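Stanach Toys – customer support
Ticket: curved clip pieces, set won't go back in its box
Product: Pitell loop set, supplied by Oson
Opened by: Santeri Rautiainen
Handled by: Hefin Skyrme
Status: open, waiting on customer

Customer's first message

Bought this set in March for my daughter. The listing says everything "stores neatly in its own box." I have my doubts. After one afternoon of play I can't get the lid of the storage tub shut over the box, and one of the curved pieces won't hook onto the other. I've read the leaflet twice and it's no help. Before you ask, yes, I have the right box.

Reply, Hefin Skyrme

Thanks Santeri. Could you lay the pieces out on a flat surface near the box and try them in the other order? Most reports of this kind come down to one piece being turned around.

Customer's reply

I don't buy "most reports", but fine. I tried it both ways around before writing to you. A bedspread isn't exactly a flat surface, I know, but it's where she plays and it's where the thing is supposed to work. The pink curved pieces are the ones I'm complaining about.

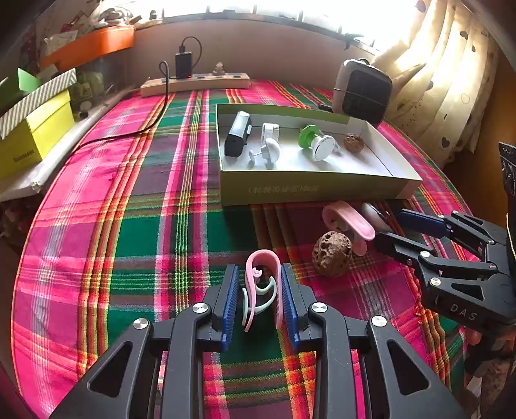 Check 1: colour and shape

The upright piece has a pink outer band and a pale mint-green curl inside it, with a small spiral near the top. Our parts sheet shows the same colours for the loop piece. The other pink one, lying on its side, looks similar in shape, but I can't confirm from this angle that it's the matching half. Asked for a close-up of that piece by itself.

Check 2: the box

Shallow, open, pale yellow-green outside and white inside. There's a line of printing along the front that I can't read. Asked the customer to type out what it says, as the set went through two box sizes and the larger one is 8 mm deeper.

Customer's reply

So there are two box sizes and the listing mentions one. Good to know – would have been better to know before I paid. I'll copy out the printing tonight. I'm not forcing the clips together. Your leaflet says to "press firmly" and I've seen how that ends with plastic.

Check 3: fit

Agreed, please don't force them. Try hooking them at a slant, pink edge to pink edge, then straighten. If there's still a gap, I'll ask Eglītis in parts for a replacement pair.

Customer's reply

Tried the slant. It held for a bit and came off when she picked it up. I wouldn't call that fixed. Please leave the ticket open. Close-up and box text to follow.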